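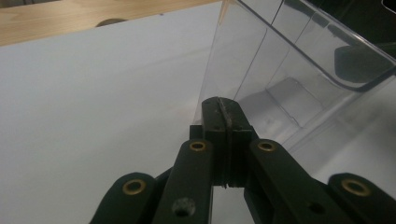
Asked again whether machines can do chores yet. Our chore for 31 March 2018: things go in a clear plastic box. My kid did this at 3, unpaid.

Florkeo's brochure says tidying is "essentially solved." I'd like Florkeo to come and see my kitchen.

Clear plastic is the mean part. You and I see a box – a camera sees some gray creases and a rumor.
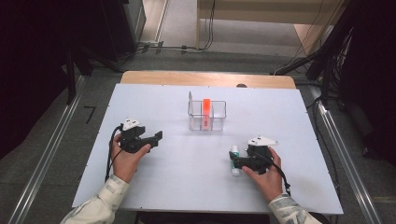

Two grippers, one small bottle, human arms still included.

And yes, hands on both. The fingers are the easy bit to buy. Knowing how hard to squeeze a bottle is still on back order.

Begum at Vinbridge wants a machine that restocks a whole shop shelf by November. I said roughly 5 years. They heard months.

Meanwhile the dishwasher at home needs emptying, and I know exactly which machine is going to do it – me.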